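Stindura Foam Cubes, mixed bag

Okay, so these are the ones everybody keeps emailing me for! I started stocking foam cubes because my own kids went through a phase of building towers at six in the morning right over our bedroom, and wooden blocks on a hardwood floor at that hour are no joke. Foam ones land with a little pat and roll under the couch (you will be fishing them out from under the couch, just so you know).

The bag comes in assorted colors. Mine usually have orange, light blue, yellow, green, purple and a soft pinky lavender, but Stindura mixes them at their end and I can't promise you a certain number of any one color. If you need all orange, write to me first and I'll see what I've got loose in the back. Each cube is 45 mm on a side, a good size for small hands and too big to vanish up a nose.

What do people do with them? Stacking, mostly, and sorting. My favorite, though, is the tape grid. You roll brown kraft paper over a big table, tape it down at the ends, then run blue tape across it and up and down until you've got a bunch of boxes. Call out a color and a box and off they go. I do it at our open mornings in May and the grown-ups get way too competitive. Don't fuss over straight lines, by the way. A slanty column makes for a funny-shaped box and the game works just the same. Paper wrinkles a bit too, and you can pull it tighter or leave it.

Cleaning: damp cloth, dab of dish soap, let them air dry on a towel. Please don't put them in the dishwasher, I tried it and got raisins. They do pick up little specks and scuffs with use, the light colors more than the dark ones, and a white eraser takes off most pencil.

Item number 361. I have 198 bags on the shelf as I write this, and the next delivery from Otau is 400, so if it says sold out just hang on a week or two. The Vudik storage tub fits one bag with room on top for the roll of tape. Tape and paper are sold separately, but any hardware store brand will do you fine.

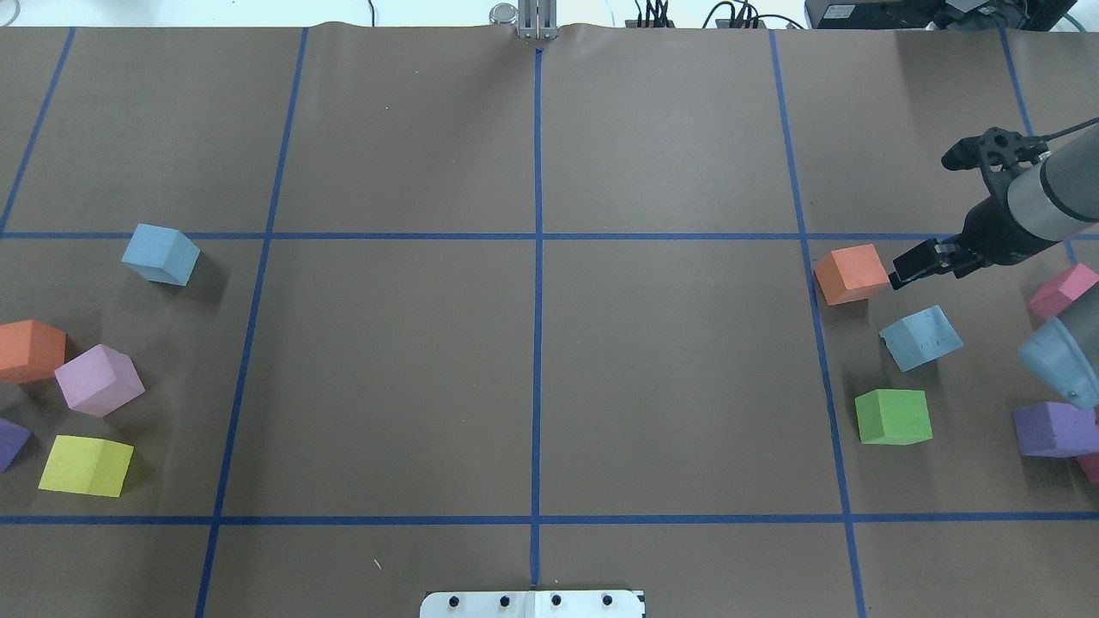
Duarte Teixeira: Bought two bags for our after-school room and we play the tape game nearly every afternoon now. We put numbers on slips of paper in the boxes and add up the score at the end. Would love a bag with red in it if Stindura ever makes one!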